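Search this site
Search products Go

Home Deck Gear Anchoring Safety Galley Contact

Edgate Kito Drogue, Size 30
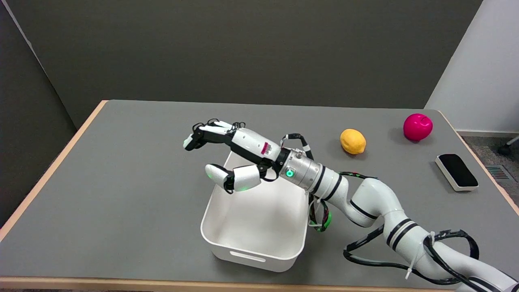

Details

A series drogue for sailboats on offshore passages. It streams from the stern on a bridle and slows the boat in following seas. Made in our Trarville loft.

Part number: 1838
Rated load, each bridle leg: 3000 lb
Stowage bag included. Shackles sold separately.

Setting up

Fix both legs to strong points on the quarters. Lead them clear of the windvane. Feed out the weighted end first. For boats with a center cockpit, order the longer Amundsen bridle.

Orders in by 3 p.m. ship the same day.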